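Category: Minutes > Awards Night

Plistonstead Screen Awards: planning meeting

Present: Renato Garrido (chair), Zilach, Ibarra, Sarnach. The June minutes were agreed.

1. Entries
A record year! 293 films and programmes came in, and Renato thanked everyone who stayed up for the deadline. The drama shortlist is very strong (Ibarra has watched all of it twice and would happily go again).

2. Host
Sarnach has agreed to present the whole evening, including the craft prizes. Everyone was delighted.

3. Broadcast
The ceremony will be streamed live, with a repeat the next morning. Last year's stream had 1,455 viewers and we would love to beat it. Zilach to test the sound in the hall.

4. Tickets
100 seats go on sale first to nominees, then to the public. Price unchanged.

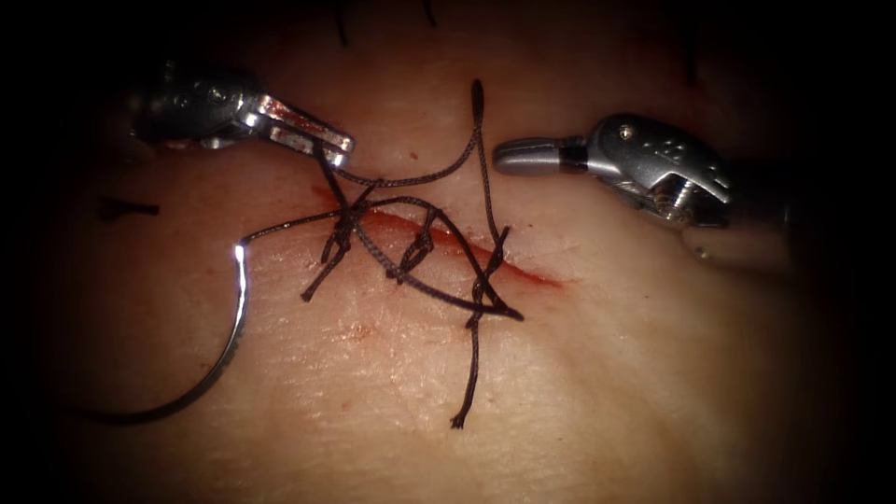
Page last changed: 11 Aug 2023

5. Public vote
Voting for best comedy is open and already stands at 2,109 votes, which is wonderful. Ibarra to send the running order to all nominees.

6. Any other business
Clips must be no longer than a minute. Renato to remind producers.

Contact the awards office | © Plistonstead Screen Awards | Back to top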